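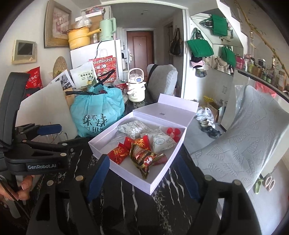
Sarmīte Vanags wrote to ask whether the boxes still have to be kept under the weight limit, as she had heard that people were paying extra at the counter again. They do. The limit for the December parcels is 3000 grams with everything in, and the counter charges for the next bracket as soon as the scale goes over. Her second question was whether a mix of pastries and bars travels well. It does if the bars go along the front edge and the pastries are wrapped one by one.

Snack boxes: gallery and notes

This page collects one picture and the notes that go with our snack boxes. We put them together at home on the big table, a few each week, and send them to family and friends who live too far away to visit. The page used to be part of the Tanoli recipe pages and was moved when those got too long. Old links from Tanoli should still work.

The box
White, with a hinged lid that stands up by itself while you fill it. We like a lid that is attached, because a loose one ends up under something else on the table. The box closes flat when nothing is higher than the rim. If a pastry sticks up, turn it on its side before you take anything out.

Pastries
Individually wrapped in white paper with light green line drawings. They go in before anything else, toward the back and the right, with a smaller one fitted in between. The paper creases easily — lift them from underneath.

Red packets
Red foil with gold Chinese lettering. Most of them fit at the front left and center. The flower-shaped one takes more room than it seems to and does best at the right side, where it has a corner to sit in. Try not to stack anything on it.

The long bar
Dark brown and gold, with red and white print. It goes across the front and holds the row behind it in place. If you can't get a long one, two short bars end to end will do the same job, but tape them together at the join.

Bags on the table
We unpack one bag at a time and leave the others tied. The cyan one stays closed until the first boxes are done. The red paper bag says "Northeast" in white and stands behind it. Paper bags with handles are worth saving, and we reuse them for taking finished boxes to the counter.

Goji berries
A red bag, labeled 红枸杞. They don't go into the snack boxes as they are. People who want them get a small amount in a separate pouch, and that is added to the weight. Sarmīte asks for them every year and puts them in tea.

The tabletop
Black marble with white veining. Crumbs show up on the black and hide on the white, so wipe the whole thing and not just where you see something. A folded towel under the box keeps it from sliding when you press the lid down.

Top of the refrigerator
Overflow space. The yellow pot with the long handle and the mint-green kettle live up there with more bags and boxes behind them. Things get forgotten at the back, and last winter we found a packet of sesame candy there in March.

Thermos
White, shaped like a little robot, with a carrying handle and a round blue face. It isn't going in a box. Tea while packing.

Outer cartons
The gift box goes inside a plain shipping carton from Gascombe. We order the small size, item 3219, which leaves a finger of space on each side for crumpled paper. The next size up is rated to 4000 grams, but the gift box moves around in it too much. Urnico tape has worked for us on both. One strip along the seam and one across each end is enough.

Labels
Write the contents in English and keep it short: pastries, candy, snack bar. Put the phone number of the person receiving it on the label too. Last season we sent 37 boxes, and the two that came back both had a missing apartment number.

Sending
We take them in on Tuesday, before ten in the morning if possible. The line is longer after lunch. Keep the receipts until the person has told you the box is there.

To add a picture of your own box, send it to the same address as before with a line or two about what went in. Bovamari boxes are fine to include as well, even though they have a separate lid.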